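Newspapers should stop charging families by the word for death notices. The Gwynne paper now asks 352 pounds for a notice of ordinary length, and a photograph is extra.

I found this out in January, when my aunt, Antonina Semeniuk, died in Didmont. She had lived there most of her life and taught piano to half the town. The first draft named her brothers, her pupils and the choir. By the time we could afford it, the choir had gone and so had two of the nephews. People who would have come to the funeral heard a week too late.

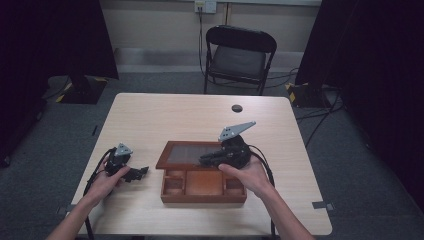
I understand that a paper has to pay its way. But a notice of this kind is a public record as much as an advert. Anyone tracing a family in fifty years will look there first, and will find only what the relatives could pay for.

A flat fee would be fairer. Joten has had one for years, with a limit of 2000 characters, and its notices page is the best read in the paper. If that is too much to ask, the first few lines should be free: name, age, town, close family, and the time and place of the service. Longer tributes could still be charged for.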